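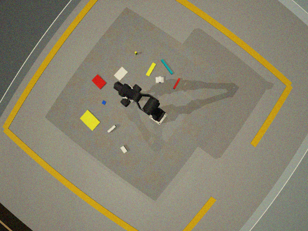
Khattak put it to us that a bus lane nobody can enforce is just paint, and that our delay numbers for Dillamthorpe should be read that way. Fair point. We reran the corridor model with blocked-lane time included – results below, and they do shift things.

4.2 Delay on the Beaulieu corridor

Data: door-open and door-close times from the Tutix ticketing feed, 363 weekday trips, both directions. Eastbound trips after 7 p.m. dropped, too few. Stops with under 60 boardings a day merged with the next stop downstream. Headways taken as scheduled, not as run (see 4.4 for why this matters less than expected).

Figure 3. Simulated workspace, top view.

Dwell time is still the largest share of total delay, same as in Iturra and Benítez. Signals second. Blocked lane third, but very uneven – most trips lose nothing, a few lose several minutes, and those few are the ones riders complain about. Mean is a poor summary here. We report medians and the upper tail seperately.

Moving the Mill Street stop to the far side of the junction helps westbound only. Eastbound the gain is eaten by the left-turn queue. All-door boarding helps both ways, more so at school time. Ridership held fixed at some 3,000 a day in every run; a faster route would likely draw more riders and add dwell back in, and we have not modeled that.

One caution on the feed. Cosix units on the older buses log door-close late when the ramp is used, so ramp stops look longer than they were. We corrected for this were we could, following Ruddock. Uncorrected trips are flagged in the trip table and left out of the tail estimates.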